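Stostden Round Serving Basket
Item 1407, sold in packs of 2

A shallow woven basket for sandwiches, rolls and whatever else your customers insist looks better in a basket. The strands are tightly twisted and fan out from the centre to a thick rolled rim, so there's something decent to grab when the lunch queue gets ugly.

Colour: warm light brown. Our supplier's word for it was longer and involved a sunset.

Care: wipe with a damp cloth. Keep it out of the dishwasher, please. Güven Bilgin in our returns department has heard your theory.

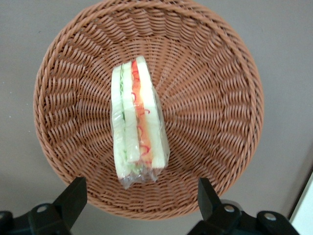 Round basket with a wrapped sandwich, cut side up. Lunch not included.

Ships from Monday. Limit of 5 packs per café.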